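Home Blog Archive About Contact

I spent February asking people the same question: what chore would you hand to a machine tomorrow if you could? At home the answer was laundry. Jana Stüber said folding, before I had finished asking. On the shop floor the answer was sorting small parts, and that's the one I want to write about.

Magdalini Ververidis runs the bench at Staltdale, where they sort solenoids and put them in trays. It's dull work. She pays for it by the hour and has trouble keeping people on it past a few weeks. She would be happy with a machine that did 200 parts in a shift without being watched.

I don't think she can buy one yet. Picking up a metal block from a flat tray is fine, and has been for years. The trouble is everything attached to the block. A solenoid has a wire on it, and the wire goes wherever it wants. The plunger can slide. Two parts lie against each other and the machine has to decide which one it is picking up – a person does that without looking twice.

Houses are worse. A tray at work is at least the same tray every day. My kitchen counter is different every hour, and I live alone.

So my answer is "some of it." A dishwasher is a robot if you squint, and it took over half a chore. I still load it. I expect the bench will go the same way, with a machine doing the easy picks and a person sorting out the tangles. Magdalini said she would take that deal if the price was right. Vitalii Skoryk, who works the bench, said he'd want to see it run for 50 days first, and I'm with him.
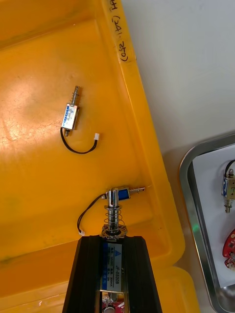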